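Kvam Table-Top Cabinet
Set-up and Care Guide

Section 2: Placing, Levelling and Filling the Cabinet

This section applies to the Kvam cabinet in all wood finishes. It should be read after the parts list has been checked and the body of the cabinet has been put together. Users who bought the cabinet ready assembled may begin here.

2.1 Before you start

Clear the surface on which the cabinet is to stand and wipe it with a dry cloth. The surface must be flat, firm and deeper than the base of the cabinet. Do not place the cabinet on a tablecloth, a runner or any loose covering.

Remove all packing paper from the lower compartment, the drawer and the upper compartment. Small packets of fittings are sometimes packed inside the drawer. Keep any spare screws with this guide.

CAUTION: Two persons should lift the cabinet. Hold it by the base. Never lift it by the drawer knob, the doors or the top panel.

2.2 Placing the cabinet

1. Close both lower doors and push the drawer fully in.
2. Secure the doors and the drawer with the paper tape supplied. Do not use parcel tape, which may pull the finish from the wood.
3. Lift the cabinet on to the surface and set it down back edge first.
4. Leave a gap of 2 cm between the back of the cabinet and the wall.
5. Remove the tape slowly, pulling it along the grain.

The cabinet should stand at least 20 cm from the front edge of the table, so that the open doors are supported by the user's own space and are not knocked by persons passing. Keep it away from radiators and out of strong sunlight.

2.3 Checking the doors

1. Open the left door, then the right door, to their full extent.
2. Look along the top edges. Both doors should move freely and should not rub against the underside of the drawer section.
3. Close the doors together. The gap between them should be even from top to bottom.
4. If a door drops or sticks, loosen the hinge screws by half a turn, raise or lower the door by hand and tighten the screws again.

The doors may feel stiff during the first weeks of use. This is normal and no oil should be applied. Oil will stain the bare edges of the wood and will collect dust in the hinges.

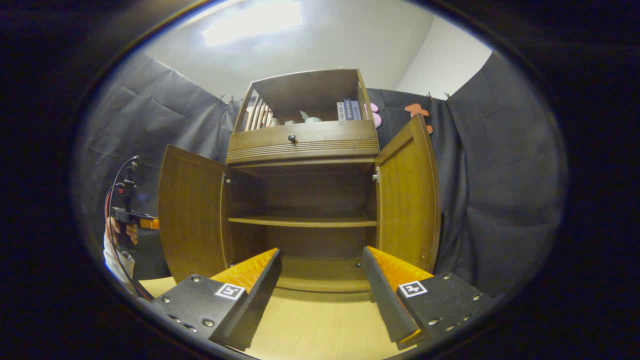
With the doors still open, check that the shelf in the lower compartment is seated correctly. Press lightly on each end in turn. If the shelf rocks, take it out, turn it end for end and replace it. A shelf which continues to rock should be returned to the dealer together with the order number.

2.4 Checking the drawer

1. Pull the drawer out by its knob, using one hand at the centre.
2. Turn the knob clockwise until it is firm. Do not overtighten.
3. Slide the drawer in and out several times.
4. If it drags, rub a plain white candle along the lower edges of the drawer sides.

Note: The grooved band on the front of the drawer is part of the drawer face and is not a handle. Dust may be removed from the grooves with a soft, dry brush.

2.5 Filling the cabinet

Fill the lower compartment first. Heavier articles belong on the cabinet floor and lighter articles on the shelf. The drawer is intended for flat items such as table linen, letters or cutlery. The open upper compartment may be used for small ornaments and other light objects which are to remain on view.

Articles placed in the upper compartment should not lean against the slatted sides. The slats are glued at both ends and are not made to bear a load.

CAUTION: Do not pull out a full drawer while the lower compartment is empty. The cabinet may tip forward.

2.6 First cleaning

Wait 24 hours after placing the cabinet before any polish or damp cloth is used. Thereafter, wipe the outside with a cloth wrung out in clean water and dry it at once. The inside needs only a dry cloth. Leave the doors open for a short time afterwards to allow air to reach the back wall.

Spirit-based cleaners, scouring powder and furniture sprays containing silicone must not be used. Damage caused by these products is not covered by the guarantee.

2.7 Replacement parts

Hinges, knobs and shelves may be ordered from the Ositz parts office. Please quote leaflet 1068 and state the finish. Written enquiries about this section should be addressed to Sølve Fjeld, Customer Guidance.

Section 3 deals with fixing the cabinet to a wall.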